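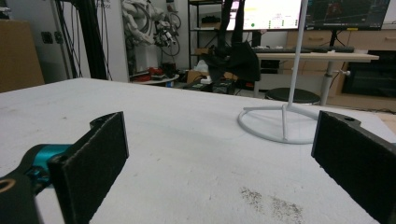

White table with the display stand, middle right, November walk-round.

Shared Workroom: Table and Display Stand Check
Checked by: Elspeth Crichton
Copies to: Veerle Leemans, Ji-hoon Tak

Hello both, and thank you for letting me take my time over this one. I know the form is meant to be ticks and nothing else, but I've never managed to keep my thoughts inside the little boxes, so my comments are written out underneath as usual.

1. Tabletop clean and clear of grit: NEEDS ATTENTION
There's a patch of dark gray specks on the white top, like crumbs or a bit of dirt, and I'd love to see it gone before anybody lays fabric down. A soft brush first, please, and then a damp cloth (grit under a cloth just gets pushed around and scratches, as we learned with the old table!).

2. Stand sits flat on its base: OK
The ring base is resting flat on the table. Please do keep it well back from the edge all the same, as it's a tall, thin thing and a sleeve could easily catch it.

3. Wall outlet and cables: OK, WITH A COMMENT
The outlet plate is mounted on the wall, and the black cables hanging by the post are bundled, which I was very glad to see. The wiring farther along is more of a tangle, and I'd like Ji-hoon to spend a quiet half hour on it when he has one. We ask for 900 mm of clear walkway along that side, so let's measure it once the wiring is tidied.

4. Floor clear of boxes and bags: NEEDS ATTENTION
A cardboard box and a white plastic bag are down by the black shelving. Could they go up on a shelf, or out to recycling if they're finished with?

5. Items on the stand secure: OK
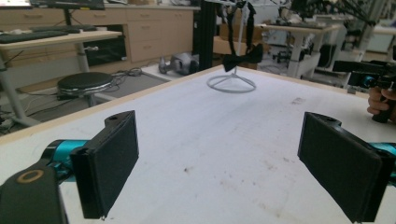
I do like a bow tie shown with the knot and both wings facing out, and black pleated fabric shows every bit of lint, so a quick going-over with the roller wouldn't hurt. Hang one piece at a time, and let the strap drop straight so that nothing drags on the base.

6. Surface wear and edge trim: OK, WITH A COMMENT
The top is scuffed, with faint brown and gray smudges and a few pale marks. I wouldn't dream of replacing it for that. Try a mild cleaner on the smudges and run a hand along the light wood trim for splinters while you're there.

Items 1 and 4 to be put right within 3 working days, please. Veerle, leave the signed sheet in my tray and I'll come back with a fresh form and probably some shortbread.

Related items
Workroom Checklist: Shelving and Storage
Lint Rollers and Brushes: What We Keep Where
Cable Tidying Notes (Ji-hoon Tak)
Kukument Room Booking Form
Steam Iron Check, Sheet 38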